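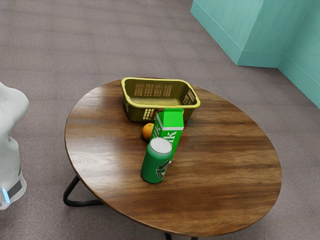
My small projector and the dark ceiling

I moved to Clullmont in October, and the first thing I noticed in the new apartment was the ceiling lamp in the bedroom. It was one plain bulb, very white, and it made the room feel like the waiting room of a dentist. The landlord allowed me to change it, but I am not good with electricity, so I started to look for another solution that only needs a plug.

After many evenings of reading reviews I bought the Wunico, a night lamp that also projects moving water on the ceiling. It looks like a gray stone with a flat bottom, and it is smaller than I expected from the pictures in the store. I paid 64 dollars for it. The Dovomau model was cheaper, but in the comments several people complained about the noise of the motor, and I am a light sleeper.

The setup was easy. You plug it in, you hold the top button until the light blinks, and then you choose the color with short presses. There are 6 colors. The manual says one of them is "calm amber," but to my eyes it is simply orange. I use this one the most. The blue looks beautiful for ten minutes, and after that I feel as if I am sleeping in an aquarium.

What I like is the movement. With many cheap projectors the pattern turns in a circle, and you can see when it starts again. With this one I still did not find the point where it repeats. The waves go slowly from the window to the door, and when I lie on my back I forget to look at my phone. My sister came to visit in December and she fell asleep under it before I had finished making the tea.

There are also some things I don't like so much. The light is too weak for reading, even at the highest level. The company writes that it reaches up to 200 lumens, but I have no tool to measure this, and I can only say that my book was a gray rectangle. So I still need my old clip lamp on the shelf. The timer is also strange. It can be set for one hour or for four hours, nothing in between, and it forgets the setting every time there is a power cut. In my street this happens often when it is windy.

The distance to the ceiling matters more than I thought. On the floor the waves become very large and soft, almost like fog. On the nightstand they are sharper, but they cover only the part above my pillow. I tried both for a week and now I keep it on a low stool beside the closet. If your ceiling has a texture, the pattern will look a little broken. Mine is smooth, except for one old crack, and the crack looks like a river now.

I wanted to compare it with the Nishad lamp, the one made of folded paper, which a neighbor has in her hallway. It is not the same kind of product, because it does not project anything, but the light through the paper is warmer and more friendly. For a living room I would choose that one. It needs a normal bulb and somebody who can hang it from the ceiling, so for me it must wait.

The bare bulb is still there, by the way. I use it when I have to find a sock or clean under the bed.

If you have a lamp with a timer that remembers its setting, please write the name in the comments. I would like to try one in the hallway next, where there is no window at all.

We use cookies to improve your experience on this blog. By continuing to browse, you accept our cookie policy. Accept | Settings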